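June, late, kitchen table, leftover noodles

Okay so the time sync thing. I have been going around for three weeks telling anyone who would hold still that our arm jitter was a tuning problem, and today I get to eat that, with chili oil.

Quick recap for future me, who will have forgotten all of it. The planner hands a trajectory down to the controller, the controller interpolates, the wrist camera feeds corrections back in at the end of the reach. Everything is lovely until the last bit of the move, and then the gripper starts hunting, little nibbling motions side to side, like it can't make up its mind. I'd been lowering gains. Then raising them. Then lowering them again after lunch and calling that a plan!

So this morning I quit touching gains and went through the wrist frames instead, one at a time, next to the joint log. Slow, boring, two coffees. The Metska viewer only lets you scrub forward (why, Metska, why) so every time I overshot I had to start the whole clip again. I was looking for frames with motion blur where the log swore the arm was standing still, and I got one before the first coffee was gone.
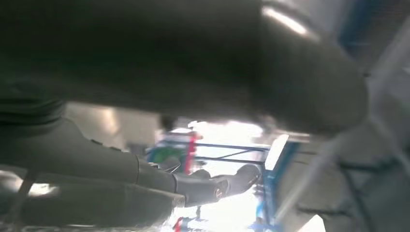
Wanda wrote back within a minute that blur by itself proves nothing, the exposure could just be long, and had I checked which clock was stamping the images before I got excited. She added that she'd once lost a whole spring to a clock and would not be losing another one to mine.

I had not checked which clock. I'd assumed, which is a word I should have tattooed somewhere I can see it. Went and looked, and the driver stamps each image when it arrives at the computer, and the joint states get stamped down at the controller, and those two have never once been introduced to each other. The offset in that clip was 200 milliseconds. Two hundred! The correction loop was steering by where the hand used to be, then fixing the fix, then fixing that. Of course it nibbled. I'd nibble too.

Yayra came by around then and we argued (nicely) over where the repair belongs. Yayra wants proper hardware triggering and everything on one clock, and I agree, in principle, in some golden future with a budget. I wanted something in before dinner. So for now there's a small buffer that holds on to joint states, and when an image shows up we subtract the offset, look up the pose from back then, and compute the correction against that one. It's maybe the dullest code I've written all year and I'm weirdly fond of it.

Found a bug in it right away, naturally. If the lookup lands before the oldest state in the buffer it quietly hands you the oldest one, no warning, no nothing. It throws now. Replayed the full log after that, 2,229 frames, and the error only fired on the startup frames, before the buffer has filled.

The other half of the afternoon went to masking. Our feature tracker loves a good strong edge, and the strongest edges in a wrist view belong to the gripper, so it kept locking onto our own hardware and reporting with great confidence that the world wasn't moving.
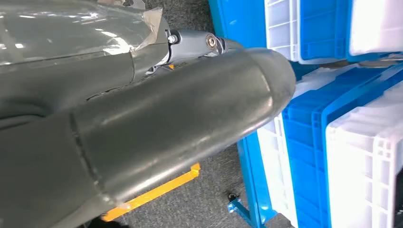
I'd been using one fixed mask for all of it, drawn by hand ages ago, and it's no good once the fingers change position. So now the mask comes from the joint angles: project the gripper model into the view, grow the outline by a few pixels, throw out any feature that falls inside. Shiny spots still sneak through near the edges. I bumped the tracker up to 400 features so there's enough left over after the cull, and the replay didn't seem to get any slower, though I only watched it by eye and should really time it — tomorrow.

Haven't run any of this live yet. Replay only. Yayra wants to be there when we do and I promised, so no sneaking in early (I thought about it).

Other stuff: push the buffer branch, write up the offset for Colstead before I forget which log it came from, ask Efua whether the Trimano arm uses the same driver, because if it does she has this too and may be blaming her gains. Put the gains back where they were in May. Buy noodles.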